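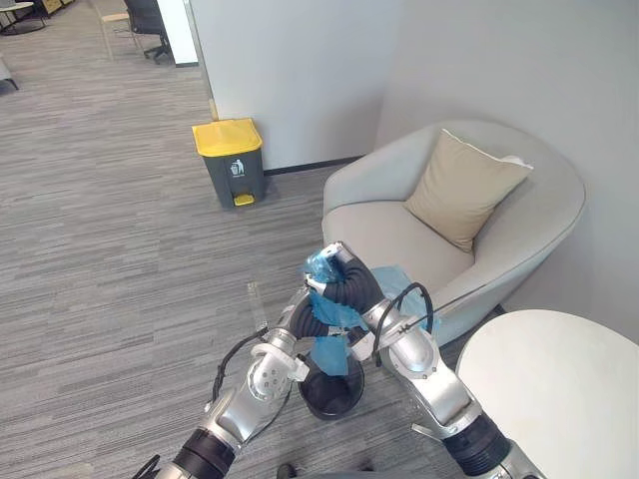
Waste and recycling: new arrangements for lounges and shared rooms

Residents and staff at the Rultesville site are asked to note the following changes to the way waste is collected in lounges, reading rooms and other shared areas. The arrangements take effect in June and apply to all floors of the main building and to the Mullix annexe.

Small open bins will continue to be provided for everyday litter such as paper tissues, wrappers and envelopes. Each will be lined with a blue plastic bag, and the bag will be changed once a day, before 10 am. Bags should be tied at the neck before they are lifted out, and a fresh one put in at the same time. A small bin should not be left without a liner, even for a short period, as the cleaning of unlined bins took up a good deal of staff time last winter.

Yellow-lidded pedal containers are intended for the larger items that do not fit comfortably in the small bins. They should be kept against the wall with the pedal facing the room and the lid fully closed. Nothing should be placed on top of the lid. Where a container stands close to an armchair, please leave enough space for the chair to be moved out for vacuuming.

Food waste is not to be placed in either type of bin. The kitchen on each floor has a separate caddy, which is emptied after lunch and again in the evening. Batteries and printer cartridges should be taken to the collection point beside the post room.

The review carried out earlier this year covered 209 rooms. It found that tied bags were often left on the carpet beside the bin to be picked up later, and that this was the main cause of marks on the flooring. Full bags should now be taken directly to the store on the ground floor. The site used 3933 liners over the period of the review, of which 1723 were changed when less than half full. Outside the daily change, a bag need only be replaced when it is full or has been used for something wet.

Liners are supplied by Vundix in packs of 300 and may be requested from the Qudah Wing office between 9 am and 4 pm. Requests for a replacement bin, or for a repair to a pedal or lid, should be sent to the same office with the floor and room number - a form is available at the desk.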